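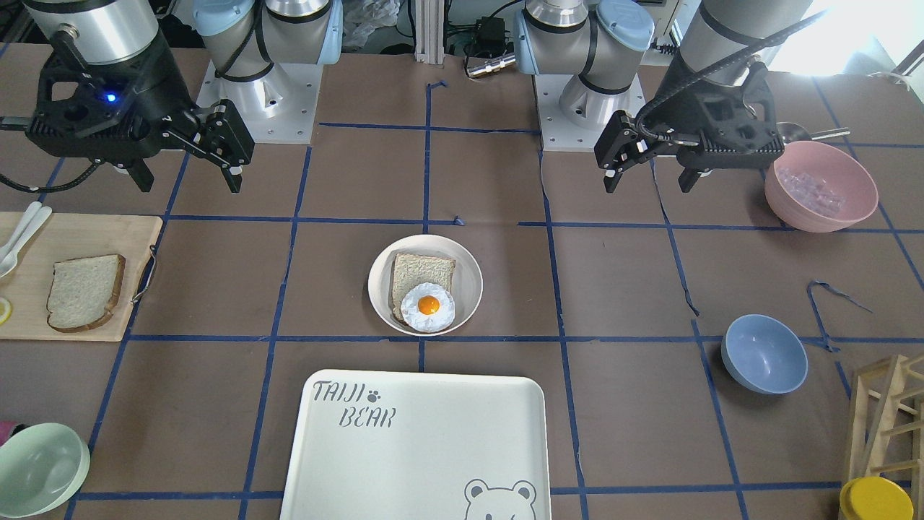
Pretend Breakfast Is Back at the Rutherford Branch Library

The play kitchen corner at the Rutherford branch has reopened, and if you have a child between two and seven you have probably heard already, at length, from the back seat of the car. The corner was closed for most of the spring while the floor was redone. It came back in July with a new theme, which is breakfast, all day long.

And what a breakfast! There's a slice of white bread in a round cream bowl with a fake fried egg set in front of it, the kind with a ruffled white edge and a big orange-yellow yolk. There's a second slice of bread on a cutting board, ready for whoever wants to be the cook. There's a bowl of ice cubes, too, with a faint lavender tint, and a silver ladle close by. Why ice at breakfast? Ask a four-year-old and you'll get a very full answer (ours involved lemonade, a sick walrus and a birthday).

The food comes from Zulis, a small maker of play kitchen sets, and it was bought with money from last fall's used book sale. The sale brought in $841, and $500 of that went straight to the play corner. The rest is being saved for new picture books in Spanish and Tamil, which families have been asking for.

Ilango Rodrigues, the children's librarian, picked the pieces himself and spent a long time on the egg. He wanted one that a small hand could lift, flip and slide onto bread without it rolling off and under the radiator, where the old wooden fruit used to end up. "The egg is the star," he said. "I put out pancakes first, and they were fine, but the egg gets fought over. So now we have more eggs."

He's also fond of the bowls. The pale pink one is large and does most of the heavy work – soup, ice, one time a hat. The light blue one usually starts the day empty, and he likes to leave it that way and see what goes in. Last week, he said, a girl filled it with every crust-colored thing she could find and served it to her grandfather as "toast salad." The grandfather asked for seconds.

The first Breakfast Club session filled up before the doors opened, so a second one has been added. Both run in the morning, at 9:30 and again at 10:45. Children get a story first, then the kitchen, then cleanup, and the cleanup is a real part of the program. Everyone helps carry the bread and eggs back to the shelf and stack the bowls, and there's a song for it, sung to a tune parents will know and be stuck with until dinner.

For the older kids there's a menu-writing table. They make up a café, name it and write down what it serves. One group of first graders has been running a place called Zuvville for three weeks now, with a signboard, a phone and a strict rule that you have to order something before you sit down. The most popular dish at Zuvville is the egg on bread. The most expensive is a slice of lemon, priced at $3,527, and so far there have been two buyers. Both paid in leaves.

Over 200 children have signed up for play corner programs this summer, more than the branch has ever had for anything that didn't involve a reptile. Rodrigues puts it down to how simple the thing is. A bowl, some bread, an egg – kids know what breakfast looks like, and they have strong opinions on how it should be done. Shy children who won't say a word at story time will tell you firmly that the egg goes on top.

Parents are welcome to sit in, and most get handed a plate sooner or later. The right move is to eat loudly and say thank you.

A lunch theme is planned for fall, with noodles, dumplings and a soup pot that Rodrigues has had his eye on for a while. Children can vote on what else should be on the menu by dropping a drawing in the box next to the picture books. Pizza is ahead at the moment, with a late push from corn.

The play corner is open whenever the branch is, and no sign-up is needed just to come in and cook. For Breakfast Club, put your name down at the children's desk or call the Rindus Street entrance desk in the afternoon. Siblings are fine. Please leave real food in the stroller, and check pockets on the way out, as two fried eggs are still missing and much loved.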